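Werkstattbuch Nalden, März
Eintrag begonnen 7:40

Leimversuche, vierter Durchgang. Es geht weiter um den Knochenleim aus der Lieferung Eltska, den wir für die Stuhlreparaturen nehmen wollen. Gestern Abend angesetzt: ein Teil Perlen auf zwei Teile Wasser, über Nacht quellen lassen. Heute früh waren die Perlen durchgequollen, kein trockener Kern mehr. Wasserbad auf 60 Grad, Deckel drauf, nach einer knappen Stunde war der Leim klar und lief in einem dünnen Faden vom Pinsel.

Proben wie gehabt: Buche auf Buche, stumpf auf Längsholz, Flächen mit der Ziehklinge abgezogen. 6 Paare mit angewärmten Hölzern, 6 Paare kalt. Bei den kalten zieht der Leim so schnell an, dass ich die Zwinge beim letzten Paar nachsetzen musste. Das Paar ist mit Kreide markiert und zählt nicht mit.

Raum 17 Grad, zu kühl. Graziella meint, die Heizung im hinteren Teil sei seit dem Umbau falsch eingestellt. Klären.

9:15
Proben aus dem dritten Durchgang gebrochen. Warm verleimt: vier von sechs im Holz gerissen, zwei in der Fuge. Kalt verleimt: alle in der Fuge, glasige Bruchfläche, stellenweise gar keine Benetzung. Deckt sich mit dem zweiten Durchgang. Ich würde das Anwärmen jetzt fest in den Ablauf schreiben. Gwilym möchte vorher noch einen Versuch mit Harnstoffzusatz, wegen der längeren offenen Zeit. Einverstanden, aber bitte mit eigenem Topf, der letzte Rest Fischleim klebt immer noch im kleinen.

11:30
Stuhl aus dem Auftrag Stadavum zerlegt. Hintere Zarge links war schon einmal mit Weißleim geflickt, dort greift kein Knochenleim. Zapfen mit warmem Essig eingeweicht und abgeschabt, dauert. Rechte Seite ging mit Dampf und leichten Schlägen sauber auseinander. Zapfen 4 hat einen Haarriss, quer zur Schulter, muss vermutlich ersetzt werden. Esche in der Stärke liegt noch im Regal unter dem Fenster.

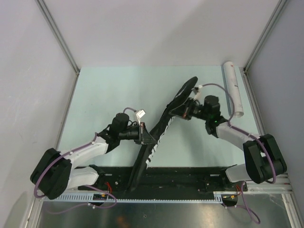

13:50
Schleifpapier: Körnung 800 ist fast alle, Manee S. bestellt mit. Für die Politur der Armlehnen reicht der Rest noch. Schellack neu angesetzt, dunkle Blätter, Glas beschriftet.

Offen:
Essigreste am linken Zapfen auswaschen und bis morgen trocknen lassen
Harnstoffprobe (Gwilym)
Ersatzzapfen anreißen, erst nach Rücksprache mit Frau Sobczak, ob sie das Original behalten will
Thermometer im Wasserbad gegen das aus der Lackkammer prüfen, zeigt vermutlich zwei Grad zu viel

16:20
Wasserbad aus, Leimrest in Würfel geschnitten und kalt gestellt. Zwingen bleiben bis morgen dran.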